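Stasine Linen Services
Joint Working Group on Automation
Minutes of the meeting held 6/3/18, Flellura plant, upstairs meeting room

Present: plant manager (chair), day shift lead, evening shift lead, maintenance lead, safety officer, two employee representatives from the folding floor, one representative of the Iwasaki project team, HR officer (minutes).
Apologies: transport lead.

1. Minutes of the previous meeting
Approved with one correction. Under item 4, "finishing tables" should read "folding tables."

2. Matters arising
The floor markings between the dryers and the folding area have been repainted. The request for a second clock on the evening side remains open and passes to maintenance.
The noise readings asked for by the employee representatives have been taken. The safety officer will circulate them before the next meeting.

3. Progress of the towel folding trial
The Iwasaki representative reported on the first phase at cell 2. The arm handled 1,285 towels during the reporting period, all of them small colored towels from the gym and salon accounts. Bath sheets and fitted items are outside the trial and will stay with the hand folding tables.
The day shift lead noted that the arm does steady work when towels arrive singly and open. Towels that come out of the dryer bunched or doubled over still have to be shaken out by an operator. The project team accepted this and stated that finding a free edge in a bunched towel is the main subject of the second phase.
The chair asked whether the target of 700 towels per shift still stands. The project team replied that it does, for the end of the second phase only. The evening shift lead asked that the figure not be posted on the floor board, as it had been read by several operators as a target for people. Agreed.

4. Staffing and job content
The employee representatives presented the points collected from the folding floor.
(a) Operators assigned to cell 2 spend most of the shift feeding, clearing and restarting. Several find this more tiring than folding, as the pace is set by the machine and there is less chance to talk with others at the table.
(b) Operators with wrist and shoulder complaints have welcomed the change and would like longer turns at the cell.
(c) There is concern that piece bonuses, which are calculated on hand folded work, will fall for anyone placed at the cell.
The chair confirmed that no position will be removed during the trial and that hours remain as they are. On point (c), it was agreed that operators at the cell will receive their average bonus from the preceding period. HR will put this in writing.
On points (a) and (b), the meeting agreed to a rotation of two hours at the cell, with longer turns by request and with the agreement of the shift lead. The representatives asked for it to be recorded that the request must come from the operator.

5. Training
A half-day course on the Stusuvine control software has been offered to all folding staff. The evening shift has so far been unable to attend, the sessions having been held in the morning. The project team will run a late session. Time spent in training is paid as working time.
The maintenance lead asked for a separate session on clearing faults and resetting the gripper. A budget of $2,000 was approved for this purpose.

6. Wrist camera views
The project team presented the view from the camera at the arm's wrist, which is used to decide where a towel should be picked up. A copy is attached to these minutes at the request of the employee representatives.
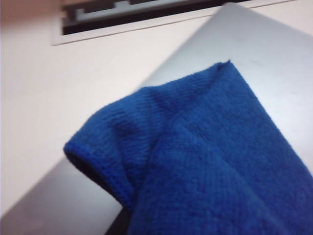 Item 6. Blue microfiber towel, folded and bunched on a light gray surface, with a rolled edge at left.

The day shift lead remarked that an experienced folder would go to the hem first, and offered to have two operators sit with the project team and mark pick-up points. The offer was accepted. The hours will be charged to the project.
The employee representatives asked whether the camera could be used to check on staff. The project team stated that recordings are kept for work on the arm only. The meeting agreed that this shall be laid down in a written rule, to be shown to the representatives in draft before the second phase starts.

7. Actions
HR officer: letter on bonus protection.
Shift leads: rotation list for cell 2.
Project team: late training session; draft rule on camera recordings.
Maintenance lead: date for the fault clearing session; second clock.
Safety officer: noise readings.

8. Any other business
The evening shift lead asked that the carts for rejected towels be labeled. Maintenance will supply labels.

9. Next meeting
To be held at the end of June, same room. The HR officer will send the date with the agenda.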